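Vogler T-100 Thermal Pad Kit: Bench Review

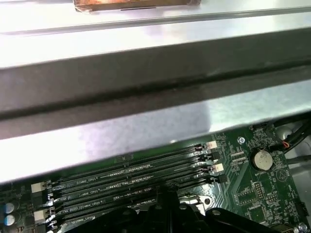 Sheet-metal panel over the board, with the memory slots below and a copper-colored strip resting on the metal.

The Vogler T-100 is a set of silicone thermal pads sold for computer repair and small electronics work. The kit contains sheets in four thicknesses (0.5, 1.0, 1.5 and 2.0 mm), a plastic cutting guide, and a short ruler. Vogler also prints a thickness chart inside the lid. I bought the kit at the regular price in June and have used it on desktop boards, two network switches and one older graphics card.

Cutting and handling

The sheets have a protective film on both sides. The film on the 0.5 mm sheet is difficult to start. Lifting one corner with tweezers works, but the pad tears if the tweezers catch the silicone. On the 1.0 mm and thicker sheets the film comes off cleanly.

The cutting guide has slots at 5 mm intervals. Slot width is slightly larger than a standard hobby blade, so the blade can lean and the cut edge ends up at an angle. A steel ruler gives a straighter edge. I stopped using the guide after the first job.

Pad material is soft when new. It can be repositioned once or twice before the surface picks up lint. After that, cut a new piece.

Thickness accuracy

I measured each sheet at five points with a digital caliper, using light pressure. The 1.0 mm sheet read between 0.98 and 1.03 mm. The 2.0 mm sheet read between 1.94 and 2.05 mm. The 0.5 mm sheet was the least consistent, from 0.46 to 0.55 mm. For a power stage with a fixed gap, that spread matters more than the conductivity rating on the box.

Temperature results

The test load was a voltage regulator section under a flat aluminum heatsink, run at a constant load for 1000 seconds per pad. Room temperature was 22 °C. I used the 1.0 mm pad from each brand and kept the screw torque the same.

Vogler T-100: 71 °C
Garkora Soft 6: 69 °C
Teker General Purpose: 78 °C

The Garkora pad is two degrees better but leaves an oily ring on the board after a few weeks. The Teker pad is stiff and needs more pressure than most spring screws provide. The Vogler left a faint mark that wiped off with isopropyl alcohol.

Aging

One switch has been running with T-100 pads since June. I opened it for this review. The pads had taken the shape of the chips and did not crumble when lifted. They did not recover their original thickness, so they should be replaced any time the heatsink comes off.

Documentation

The instruction sheet covers film removal and little else. It does not list compression figures. Vogler support answered my request with a PDF, document 1841, which has a compression curve for the 1.0 and 2.0 mm sheets only.

Ratings

Thickness accuracy: 4/5
Thermal performance: 4/5
Handling: 3/5
Cutting guide: 1/5
Documentation: 2/5

For mixed repair work I would buy the kit again, mainly for the 1.0 and 1.5 mm sheets. If only one thickness is needed, Fodex sells Vogler single sheets without the guide and ruler.

Ravindra Sandhu
Nov 4, 2025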